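Keeping a Bench Arm Happy (My Workshop Tips, the Long Version)

by Mieke Vermeulen

40 shares | 17 comments

I promised a few of you I'd write up how I look after the little robot arm on my sorting bench, and then I kept putting it off because the bench was a mess. It's less of a mess now, so off we go!

The arm is a Guna, the small one with the two-finger gripper and the camera up by the wrist. I got it secondhand and I use it for sorting the odds and ends that pile up when you fix things for half the neighborhood: bottle caps, cable clips, knobs, drawer pulls, the wheels off things. It's slow. I could do it faster by hand, and my sister never fails to point this out, but I can't do it by hand while I'm also regluing a chair.

Most of these tips will work for other small arms too. Check your own manual first for anything with a wire in it.

Before you touch anything

Turn it off at the wall. The soft off button on the controller doesn't count! On mine the arm sags when the power goes, so I put one hand under the elbow and let it down onto a folded towel. If yours has brakes, lucky you.

Take off your rings and tie back your hair. I also roll up my sleeves, after a cardigan incident I won't go into.

Cleaning the finger pads

If you only do one job on this page, do this one. The pads pick up dust and a bit of grease from everything they squeeze, and after a while they get slippery. You'll notice it first with the smooth stuff. The arm closes, lifts, and the knob stays right where it was.

I wipe mine with a damp lint-free cloth and a drop of dish soap, then a second cloth with plain water, then I let them air dry while I make coffee. I used to use rubbing alcohol, and it did get them very clean, but my first set went hard and shiny and I've blamed the alcohol ever since. An old soft toothbrush gets into the edge where the pad meets the finger.

When wiping stops helping, swap the pads. Clesell sells them in pairs and they fit mine with a tiny bit of trimming. Always change both sides together, even if one still looks fine. I tried to be thrifty with that once and everything came up crooked.

Screws, screws, screws

Arms shake themselves loose, and small ones do it worse. I go around the gripper with a proper-fitting driver every time I clean the pads, and I just nip each screw — no leaning on it. They're small and they go into softer stuff than you'd think, and a stripped hole will ruin your whole evening.

A trick I picked up from a bike mechanic: once a screw is snug, put a dot of nail polish across the edge of the head and onto the part next to it. If the line breaks, the screw has moved. I do this on the base and the shoulder. On the gripper I don't bother, as I'm in there so often anyway.

Thread locker is fine if it's the removable kind. Keep it well away from plastic, and please don't let it anywhere near a bearing.

Setting up the bins

I've been through a lot of containers. Cardboard boxes crept across the bench, a muffin tin confused the camera no end, and the nice glass dishes lasted exactly as long as you'd expect. Plain plastic bins in strong, different colors are the best I've found. Jacobs, our hardware store, has them in a basket by the door. I line mine up along one side of the bench and leave the rest bare, so the arm has a clear spot to pick from and doesn't have to reach over one job to get at another.

Once the bins are where you want them, empty them out completely before you teach the arm its positions. Move it slowly by hand over each one, save the spot, then run the whole route with nothing in the gripper and your finger on the stop button. After that, stick a little painter's tape on the bench at the corners. You will bump a bin sooner or later, and with the tape down you can slide it home again in a second. 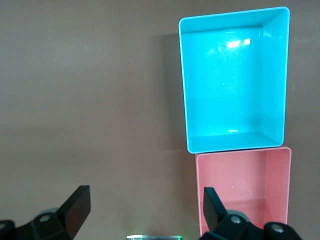 How high should the gripper be when it lets go over a bin?

Just above the rim, with enough room that the fingers can open all the way without touching the sides. Any higher and light things bounce out, and I've chased enough bottle caps across the floor to feel strongly about it. If your bin has a lip or sloping walls, aim for the middle of the floor. Set the height with the bin half full, as the pile gets taller while you're off doing something else.

Light and shine

I fought with this one for weeks. The camera on the Guna is a decent little thing, but shiny plastic plus a bright window gives you glare, and glare looks an awful lot like a white bottle cap if you're a computer. Mine used to go down and grab very confidently at nothing.

What helped:

- A cheap net curtain over the window. (The bathroom one, if you must know.)
- Moving my bench lamp off to the side and bouncing it off the wall.
- Rubbing the inside of a shiny bin with a fine kitchen scouring pad. It comes up dull and stays that way.
- A matte bench top. If yours is varnished, a sheet of plain craft paper does nicely until it tears.

Shadows can fool it too, though less often. Try to do your teaching at the same time of day you'll be running it, or pull the blind and rely on the lamp for both.

And wipe the lens! A glasses cloth, dry, very light. I went through every setting on the Rusik controller one August evening, reset the whole lot and started again from scratch, and then saw there was a thumbprint on the lens. My thumbprint.

Cables

Every cable on a moving arm is trying to die. Leave a generous loop at each joint and hold it with hook-and-loop straps. Zip ties bite into the jacket, and then you can't move them when you find out you got the loop wrong, which you did, the first time, like all of us.

Run the arm slowly to each end of its reach and watch the cables the whole way. You're looking for anything that goes tight or rubs or drops low enough to catch on a bin. I slid a bit of spiral wrap over the part that passes the elbow. If the gripper works in some positions and cuts out in others, suspect the cable long before you suspect the motor.

Grease, and when to leave it alone

The manual for mine says to grease the gripper gears every 3000 cycles. The controller keeps a count, so I look at that and don't try to guess. A tiny smear on the end of a toothpick is plenty. Use plastic-safe grease if you've got plastic gears, and wipe off anything that squeezes out, or it'll be on your pads by lunchtime and you're back to the top of this page.

Don't use spray oil. I know it's right there on the shelf! It creeps everywhere and gathers sawdust and turns into a sort of gray felt.

Sawdust in general is the enemy in a room like mine. I throw an old pillowcase over the arm whenever I sand, and I vacuum the bench before I take it off again. Vacuum, please, no blowing. Canned air just drives the stuff further into the joints.

If it starts missing by a little

First look at the bins, then the base. Nearly every time my arm has "gone wrong," it was because something had been nudged. The base is clamped to the bench, and clamps relax. Tighten, send the arm home, try it again.

If it still misses by the same amount in the same direction, redo the home position. If it misses by a different amount each time, something is loose, so get the driver out and start at the wrist. I like to keep one test piece for this, a fat wooden bead that never gets sorted or lost. It lives in a jar marked BEAD.

Write down whatever you change. I've got a pencil on a string and a notebook with glue all over the cover, and I've thanked myself for it many times. Things like "base clamp half turn, fixed" or "grip strength down 2, stopped crushing clips." My handwriting is dreadful but I can usually work out what I meant.

Next I want to have a go at making softer pads for the painted knobs, the grip marks are driving me up the wall. I've got an old bike tube and some contact cement, and I'll post how it goes.

Comments (showing the newest)

toolshed_pat
The nail polish line is so good. I did it on my table saw fence as well and found a bolt that had been working loose for who knows how long.

Renske
Do you find the pads last longer if you turn the grip strength down? Mine wear on the top edge first and I can't work out why.
 Mieke: A bit longer, I think. Wear at the top edge on mine meant I was pinching things with just the tips. Try coming down a hair lower before it closes.

garage_goblin
Scouring pad on the bins worked!! I'd been using masking tape on the inside like a fool.

Old Dell
I disagree about zip ties. Leave them loose and they're fine. Agree on everything else, especially the spray oil.

kitchenbench
Would a silicone baking mat do for the bench top? Thinking of picking one up.
 Mieke: Mine slid around until I taped it, and it grabs every bit of lint in the house. Craft paper's cheaper, I'd start there.

Related

Getting Old Glue off Chair Joints
A Better Home for Your Drill Bits
Quieting a Rattly Shop Vacuum
What I Keep in the Jar Drawer
Sharpening Kitchen Scissors Without Ruining Them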